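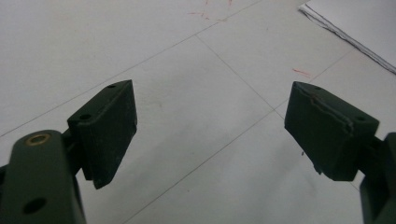 2018-06-16, dye bench, notebook of G. Rutkowska

Continued the madder tests on the Jalstead wool. Yesterday's skeins were too orange for my taste, so today I kept the bath cooler and gave it more time. Recipe as before: 100 g wool, 8 g alum, no cream of tartar. Madder from the Oten bag, the one with the torn label. I soaked it overnight and poured off the first water, which took away a lot of the yellow.

Skein A: two hours in the bath, never simmering. Colour is a soft brick red, quite even. I like it.

Skein B: same bath after A was lifted out. Paler, closer to salmon. One end is darker than the other, I think I tied it too tight. Next time use loose figure-eight ties, three on each skein.

Skein C: same as A, but with a spoon of chalk added. Clearly redder. The tap water in this building is soft, so the chalk is maybe worth keeping in the recipe. I want to repeat this before I believe it.

The small thermometer reads 2 degrees higher than the glass one. I wrote this on a piece of tape on its handle. Please trust the glass one until we buy another.

For Opoku: your grey yarn is rinsed and hanging on the left side of the rack. I did not put it in the mordant, I was not sure if you wanted alum or iron. Leave me a note.

To order from Clovlow: alum, chalk, pH strips. The weld can wait until September.

Still to do: cut samples of A, B and C for the light test, half of each card under foil. Label them on the back in pencil, the pen faded last time.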